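How Robots Learn to Tidy Up

The Chauvin Center for Robot Learning studies how machines can be taught to do household jobs. This page explains one of its projects, called Grurkby, for readers aged eight to twelve.

Why is tidying hard for a robot?

Picking up a piece of trash seems easy to you. You have had years of practice. A robot has had none. It must work out where the trash is, how to hold it, where the bin is and when to let go. Trash is also difficult to hold. A paper cup can be crushed, and a snack wrapper changes shape each time it is touched.

Learning by copying

In the past, engineers wrote a rule for each movement. For a messy job, the list of rules became too long to finish. The Grurkby team uses another method, called imitation learning. "Imitation" means copying. A person does the job many times, and a computer studies the recordings.

The person does not use bare fingers for the job. He or she holds a gripper, a tool with two jaws that open and close. A camera on the tool records what is in front of the jaws. One recording of one job is called a demonstration.

Most of the work takes place in ordinary rooms. Kitchens are useful because they contain cabinets, tables, shiny floors and bins of many kinds. The robot will need to manage in rooms like these.

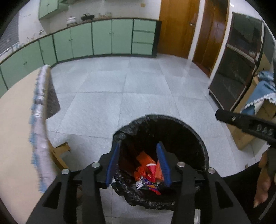

What the computer looks for

The gripper in the picture has blue rubber pads on its jaws. Rubber helps the jaws hold on to things. The pads are inside the mouth of the bin, over a heap of trash with a paper cup and wrappers in it. The computer compares views like this one with the movements of the tool. Little by little, it learns which movement goes with which view.

What did the team find?

Kumaresan Raju and Archie Nisbet, who lead the project, collected 3000 demonstrations in homes in Wikley and Caltgate. They removed the ones with mistakes in them, such as a blocked camera. That left 2740.

A robot arm was then given 300 tests in kitchens it had not seen before. It did well with cups. Flat wrappers were harder – the jaws often closed on air. The team is now recording more demonstrations with flat things.

Words to know

Demonstration: a recording of a person doing a job for a computer to learn from.
Gripper: a tool that holds things, as a hand does.
Imitation learning: teaching a machine by letting it copy.

Try it yourself

Ask an adult for a pair of kitchen tongs. Use them to move a paper cup and then an empty wrapper into a bin. Which one was harder to pick up?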